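Print this page | E-mail this article

Computer refurbishment

Computer refurbishment is the work of bringing used computers back to a condition in which they can be sold, lent or given to a new user. It differs from repair, which deals with one fault for one owner, and from recycling, in which the machine is broken down for its materials. A refurbished computer usually keeps most of its original parts. The word "reconditioned" is used in the same sense, mainly by shops.

Sources of equipment

Most machines come from offices, schools and public bodies that replace their computers on a fixed cycle. They tend to arrive in large batches of the same model, which makes the work quicker, as parts can be swapped between them. Home computers are given or traded in singly and vary far more in age and condition. Some refurbishers charge for collection, others pay for the better lots, and many do both depending on what is offered.

A computer leaving a business is normally recorded by serial number when it is collected. The previous owner may ask for a written report showing what became of each machine and its storage drive.

Data removal

Storage drives are wiped before any other work is done. Hard disks are overwritten by a program that checks the result, while solid-state drives are cleared with a command built into the drive. Overwriting is less dependable on solid-state drives, as part of the storage is hidden from the computer. Drives that fail the check are shredded or crushed. Some owners require every drive to be destroyed, and the machine is then sold without one or fitted with a replacement.

Inspection and testing

After wiping, the case is opened and the inside cleared of dust with compressed air or a soft brush. Fans are held still while this is done, as a freely spinning fan may damage its bearings. The inspector looks for swollen capacitors, scorch marks, bent pins and loose cables. Old thermal paste between the processor and its cooler dries out over the years and is generally replaced.
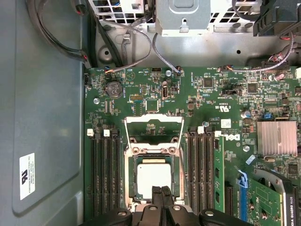

Memory is tested for several hours, as some faults appear only when the machine has warmed up. The clock battery, a small coin cell on most desktop boards, is measured and changed if its voltage is low. A flat cell causes the computer to lose the date and its start-up settings, a fault often mistaken for something more serious. Power supplies are tested under load and are not normally opened, as they can hold a dangerous charge after being unplugged.

Laptops need further checks on the hinges, keyboard, screen and battery. Battery wear is found by comparing the present full charge with the capacity when new.

Upgrades and software

The commonest upgrade is a solid-state drive in place of a hard disk, followed by extra memory. Processors are changed less often, as the gain is small and the choice is limited by the socket and the firmware. A fresh operating system is then installed. Where the hardware is too old for current commercial systems, a free system such as Linux may be used.

Grading

Finished machines are graded by appearance. Grade A commonly means light marks only, grade B visible scratches, and grade C heavier wear such as cracks or missing trim. The letters are not fixed by any single standard, and one seller's B may be another's A. Grades do not as a rule describe performance.

Local schemes

Small workshops often serve a single town or district. The Clidolmont scheme, set up in a former bus depot, handles more than 2,000 machines a year and supplies schools and job centres. Ruppert, a trading firm, deals mainly in office desktops and sells them with a warranty of 6 months. The Rurura lending library keeps 200 laptops for loan to households without one.

Environmental effects

Much of the energy used over the life of a laptop goes into making it, so a longer working life generally lowers its yearly impact. The case is weaker for old desktops and servers that draw a lot of power and run all day. Parts that cannot be reused are passed to recyclers, who recover copper, aluminium and small amounts of gold.

Related articles
Battery recycling
Data erasure
Drolance grading scale
Electronic waste
Thermal paste

Last revised 2023-10-18
Contact us | Copyright and terms of use | Back to top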